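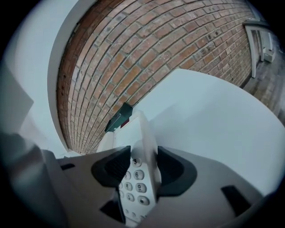 Berlow's sales page says its gripper policy was trained on 174 household objects and "handles the long tail." I've spent 3 weeks with it at the Itville space and I don't buy it. Give it a slick plastic shell with parallel sides and the thing squeezes, reports a good grasp, and lets go on the lift. Out of 80 logged grasps, nearly half ended that way, every one marked a success.
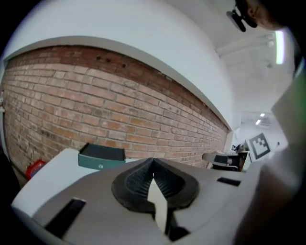
Randex blames my lighting, and Cordero, who resold me the kit, blames the finger pads. I swapped the pads twice. The lights stayed put, a long linear one on the ceiling with a couple of small recessed ones farther back, and I've seen worse in most kitchens. My guess is that the success flag only checks whether the fingers stopped moving. I asked for the threshold in July and I'm still waiting.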